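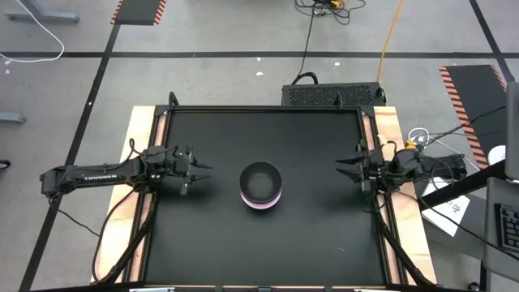
A round black bowl with a pale band around the lower rim.

How to Season and Store Dry Beans So They Cook Evenly
Updated Sep 16, 2021

Dry beans keep for years, but old beans and new beans don't cook at the same speed. If you mix them in one jar you will end up with some soft and some hard. Keep each bag separate and write the month you bought it on the lid.

Sorting

Pour the beans into a wide bowl, one or two cups at a time. Take out stones, clumps of dirt and any beans that are shriveled or split. Rinse in cold water and drain.

Soaking

Cover the beans with three inches of cold water and add one tablespoon of salt per pound. Leave them 8 to 12 hours. In August, or any time the kitchen is warm, soak them in the refrigerator or they may start to ferment. Drain and rinse before cooking.

Cooking

Put the beans in a heavy pot with fresh water to cover by two inches. Add half an onion and a bay leaf. Boil hard for 13 minutes, then turn the heat down until the surface barely moves. Kidney beans must get the full boil. Do not put them in a slow cooker raw.

Start tasting after 40 minutes. Test five beans, not one. If any are chalky in the middle, keep going and check every 10 minutes. Add tomatoes, vinegar or lemon juice only after the beans are soft. Acid slows them down a lot.

If you live at high elevation, plan on more time. We tested this in Morndale, at some 2000 feet, and pinto beans took 15 minutes longer than they did in our Flovham kitchen.

Storing

Let the beans cool in their liquid, then refrigerate within two hours of turning off the heat. They keep four days. To freeze, pack them in pint containers with enough liquid to cover and leave half an inch at the top. Thaw overnight in the refrigerator and warm them in the same liquid.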